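Search notebook entries Search Clear

July 30, 2025

Laundry task, student team. Entry by Aisyah Manurung. At the bench: me, Slamet, Miroslava. Arnaldo joined after lunch. Sutrisno is away and will read this when he gets back, so I am writing more than I usually do.

Goal for today was the loading half of the task: take one garment, carry it to the open drum of the upper machine, let go, back out. Unloading stays with Arnaldo until the loading half runs without a hand near the stop button. We had planned to do both at once in March and got neither.

Started with the arm off and went over the cable. Last entry had the connector at the wrist working itself out whenever the arm folded back on itself. Slamet reseated it and gave the cable more slack before the first tie. Moved the wrist by hand through the whole range we use at the drum. It stayed in. Moved it again with the elbow high, which is the pose that used to pull it, and it stayed in then too. We need to look at it after every session and write down if it has moved, even a little. Please don't tighten that tie again to make it look neat.

Then the joint zeroes. Two joints were off compared with the saved file. Not by much, but at the end of the reach it adds up, and the drum lip is not forgiving. Re-zeroed both, saved the file under a new name (plullex_zero_b) and left the old one where it was. If you load the Plullex config from the menu you still get the old zeroes. Load it by path until I fix the menu.

Miroslava ran the teleoperation for the first block. She is faster than me with the leader arm and her grasps are cleaner, but she comes in flatter, with the wrist nearly level. I come in from higher up. We had been putting both in the same training folder. Looking at the replays side by side, the policy seems to split the difference and heads for the lip. My guess only. Slamet thinks it is the lighting change between the two sets of recordings and he may be right. We agreed to separate the folders by operator and train on Miroslava's alone first, then mine, then both. That will tell us more than arguing will.

Total in the dataset after today is 273 episodes, counting the older ones that passed the check. I threw out the ones where the garment was still in the gripper at the end, and the ones where somebody's sleeve came into view. The rejects are in a separate folder and not deleted, because Arnaldo wants the stuck-garment ones for his release work.

Grip notes. Thin shirts are fine. Anything with a thick seam is fine if the seam is across the fingers and slips if it runs along them. Long sleeves are the problem. The body of the shirt goes in, the sleeve stays out over the lip, and when the arm backs away the sleeve comes with it. Tried two ways around it:

First, pick up at the shoulder instead of the hem. Better, but the operator has to find the shoulder in a pile, and on dark clothes that is hard to see in the camera view. Miroslava found it by feel of where the cloth bunched. I could not.

Second, pick up anywhere, go in deep, release, then come back for whatever is hanging over and push it in with the closed fingers. It takes longer but it worked for both of us. It also means the episode has two parts and the labels need to show that. For now I put "load" and "tuck" in the notes column. Sutrisno, if you want different words, say so before we have a lot more of them.

Arnaldo's opinion is that a tuck is cheating under the rules of the Prilliria challenge. I read the rules again. They say the garment must be fully inside before the door is closed and they say no human contact. They don't say anything about how many times the arm can go back. I have written to the organizers anyway and will paste the answer here.

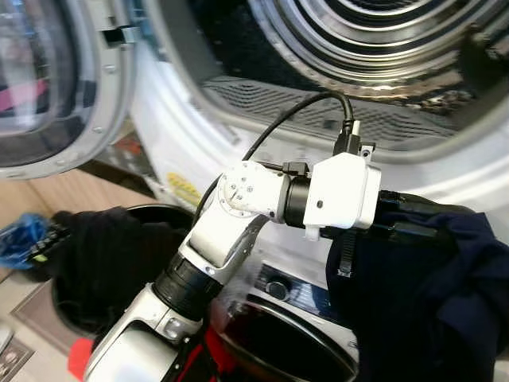 The approach I would like everyone to use from now on is to stop short of the opening with the garment held, wait for the cloth to quit swinging, then go in. If you go straight in while it is still moving, the loose end lands on the front of the housing about as often as it lands in the drum. The pause costs a little time and we are not being scored on time this round.

Watch the cable on the way in. With the wrist turned right it makes a loop on the upper side, and if you lift to clear the lip the loop gets to the metal before the gripper does. Slamet wants to route it along the underside. I would rather keep the slack and limit how high the wrist can go. Left open for now – he is going to mock up his version with tape on the spare arm and we will compare.

Software: the Ultuvitz logger dropped frames once in the afternoon, same as last week. Restarting it cleared it. I have not found the cause. It happens when the disk is getting full, so I moved the older recordings to the shared drive and will see whether it comes back. If it does, write down how much disk was left, please, and not just "logger broke again."

Also, the gripper force setting was found at the high value this morning. It should be at the middle value for cloth. I don't mind who changed it, but the setting has to go in the log when it is changed. Everything recorded today is at the middle value.

Parts: the spare finger pads from Chowdhury came in. One set is softer than the other, though they have the same part number on the bag. I marked the softer set with a pen on the back. Don't fit them yet. If we change pads halfway through a dataset we will have to start over.

To do:

Slamet – underside cable routing on the spare arm. Also the tie that is loose at the base.
Miroslava – another block of recordings with long sleeves, shoulder grasp only, dark clothes included.
Arnaldo – release and back-out, using the stuck-garment rejects.
Me – split the folders, start the first training run tonight, fix the config menu.
Sutrisno – read the label question above and answer it.

Training run started before I left, Miroslava's recordings only. Loss was coming down normally at last look. Arm parked, power off, stop button pressed in.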